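4.2 The meeting room at Istow

The second of the two rooms differs from the first in almost every respect that matters to this study. The Jekska room was laid out by a furniture supplier as a single order and has hardly changed. The room at Istow was put together over several years from pieces that came from other parts of the building, and the people who use it have never had a plan to follow. It is booked for small meetings, for reading, for lunch when the weather is poor, and now and then for a talk with slides. We chose it for this mixture of uses.

Our interest in this section is in where people sit and what they do to the room before they sit down. We recorded 20 sessions in each room during May, using the same log sheet for both. An observer noted the position of each chair on arrival, any piece of furniture that was moved, the state of the lights and the screen, and the position of each chair once everyone had left. Sessions shorter than 20 minutes were left out, as were those in which only one person was present.

4.2.1 Table and light

The table at Istow is round and has a varnished top in pale wood. A round table has no head, and earlier work on seating has tended to treat this as its chief quality. We found that it did have a head in practice. In most sessions the person who had called the meeting took the place facing the screen, and the others spread out from there. When no one was going to show slides, the same person was more likely to sit with their back to the window, a place that was otherwise taken last.

The varnish had a part in this. The ceiling lights are bright and leave streaks of reflection across the table top, and users who worked on paper often shifted a notebook or a printed sheet until the glare was off it. Several of them moved the whole chair. These small moves were made early, usually before any talking had begun, and they were seldom reversed. People who worked from a laptop moved less, though they were more likely to ask for the lights to be turned off. The lights are on one switch, so that a request of this kind affected everyone in the room, and in a few sessions it led to a short discussion of its own.
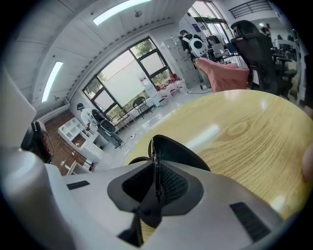

We had expected daylight to settle the matter. The window is large, divided into panes by a black frame, and looks on to trees, and in interviews it was the feature that users mentioned first when they were asked what they liked about the room. Yet the ceiling lights were on in nearly all the sessions we logged, including those held at midday. When asked why, users said that the lights were on when they came in. The state of the room on arrival was taken as the correct one, and changing it seemed to need a reason that the rest of the group would accept.

4.2.2 The screen

The projection screen is white and pulls down in front of the window, where it covers most of the centre panes. This is an awkward place for it. A group that wants to see slides must give up much of the view, and the slides then have daylight on either side of them. Users were well aware of this. Two groups told us that they had asked for the screen to be moved to a side wall, and both had been told that there was nowhere else to fix it.

What we had not foreseen was how often the screen stayed down when it wasn't wanted. A group that had used it would leave it for the next, and the next would hold a meeting in front of it without projecting anything. Raising it takes a few seconds. The log sheets show that it was raised mainly by people who had come in to eat or to read, and that groups with an agenda left it alone. One user said that putting the screen up felt like tidying someone else's desk. Another said that she had been coming to the room for a year before she noticed what was behind it.

There is a practical point here for those who fit out shared rooms. A screen that is easy to lower and has no clear owner will spend a good part of its life lowered. If it hangs in front of a window, the cost is paid by every later user of the room, most of whom have no use for it. The Jekska room has its screen on a plain wall, and although it was left down just as often, no user there brought it up in interview.

4.2.3 Chairs

The chairs at Istow don't match. Most of the logged moves involved the ones that live by the window, among them a black metal chair with a curved back and thin legs. Chairs of this sort are light to lift, and users treated them as a reserve – they were brought to the table when a group was larger than expected and used at other times as a place to put coats and bags.

We had supposed that the lighter chairs would be chosen last, as they offer less comfort over a long meeting. This was true of regular users. Visitors showed no such preference and tended to take whichever chair was nearest the door. Over the course of a session the difference showed in how people sat. Those on the metal chairs changed position more often, leaned on the table sooner and were the first to stand when the meeting closed.

Chairs brought from the window were returned to it in fewer than 50 per cent of cases. The usual pattern was for a chair to be pushed back from the table and left a step or two away, pointing roughly at the place where its user had been sitting. The next group then had to decide if it belonged to the table or to the window. Most left it where it was and walked round it. By the end of a busy day the floor between table and window could be quite hard to cross, and on these days users were more inclined to describe the room as small. Its size was described in kinder terms on days when only one or two groups had been in.

4.2.4 Comparison with the Jekska room

In the Jekska room the tables are rectangular and the chairs are all of one kind. Chairs were moved less and put back more, and the marks left by their feet on the carpet show that they return to nearly the same places. Users of that room called it neat and easy to book. They had little else to say about it, and our interviews there were shorter.

Users of the Istow room complained more and also knew it better. They could say which seat caught the glare and which chair they would avoid. Some of this knowledge is passed on to new users, though most of them appear to gather it by trial. We return in section 5 to the question of how far a room should ask this of the people who use it, and to the changes to the lighting and the screen that were tried out after the logging had ended.

Figure 4. The meeting room at Istow, with the round table, the window and the lowered screen.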